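Chores Watch: Laundry Corner

Gallery notes, November

I have been following home robots for years, and laundry is still the chore I get most excited about. Floors are mostly handled. Dishes have a machine that does the hard part. Laundry has two machines that do the hard part, and yet a person still stands between them, bending, pulling, shaking out sleeves and hunting for the other sock. So when people ask me if machines can do household chores yet, I tell them to look at the laundry and see what's left over for us.

This page collects my notes on that leftover part. I've watched demos from Vitine and Atuseck, read far too many write-ups, and spent a long afternoon at the Trellesix open lab with a notebook and a bad cup of coffee (worth it!). I'm not an engineer. I just love watching this stuff get better, and it really is getting better.

The basket and the door

Two arms, a front-loader and a laundry basket with a plush penguin in it. I could look at this kind of setup all day. A soft toy is a lovely thing to practice on, because it squashes when you grab it and the flippers give you something to aim for. A bath towel is much meaner. It has no front or back, it folds over on itself, and whatever corner you wanted is always underneath. 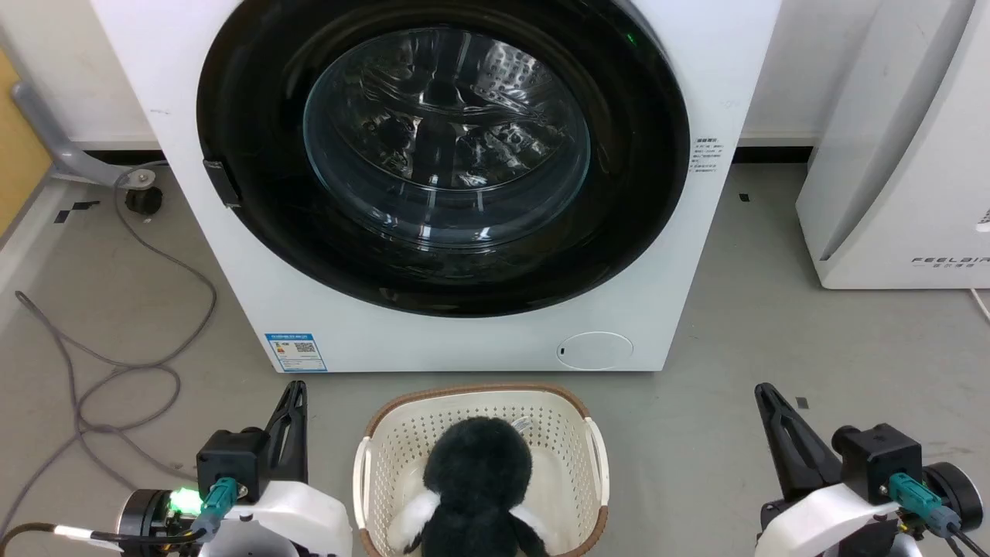

Loading is the easy half, according to a reader named only as Aksoy Fan 12, who wrote in after my last page. Show me a robot that unloads, the message went on, with everything wet and wrapped around everything else, and a fitted sheet that has swallowed three shirts. Until then I'm keeping my back brace.

Fair point, and I've been chewing on it. Wet laundry is heavy and it clings. In the Atuseck demo I watched, the gripper took hold of one T-shirt and brought most of the load out with it. The whole room laughed, but I do exactly the same thing at home and call it saving time. The real trouble came later, when a sleeve stayed behind against the drum wall and the arm moved on as if the job was finished.

Knowing when you're done

For me this is the big one. A person runs a hand around the inside of the drum without thinking. A robot has to be taught to check, and then taught what an empty drum looks like when the metal is shiny and full of holes and throws light everywhere. A dark sock in a dark patch is easy to miss. I miss them too, for the record.

At Trellesix they told me they had repeated one unloading task 400 times, changing the clothes and moving the basket between tries. I asked which item was the worst and got the answer right away: leggings. They stretch. The arm pulls, the fabric comes along for a while, and then it snaps back to where it started.

Doors, buttons, drawers

Front-loader doors are all a little different. Some have a handle you pull, some have a dip for your fingers, and mine at home needs a bump with the hip before it closes properly. People who build these systems seem to get quite fond of particular doors and hold grudges against others. The Vitine demo skipped the door completely and started with it open, and I wish they'd shown the whole thing, fumbles included. The fumbles are the best part!

Detergent is another one I rarely see. Pods should be simple enough to pick up, though they're slippery and you really don't want to squeeze too hard. Powder in a drawer, with a scoop — I would pay for a ticket to see that.

So, can they do it yet?

Some of it, slowly, with the basket in a good spot and someone close by. I'd trust a pair of arms with towels and pillowcases today if I didn't mind waiting. I wouldn't hand over a wool sweater. Sorting still worries me as well, mostly because the tag that tells you what to do is tiny, faded and sewn into a seam.

Next up is folding, and I have a lot of notes on folding. If you've seen a machine deal with a fitted sheet, from start to finish and without a cut in the video, please send me the link.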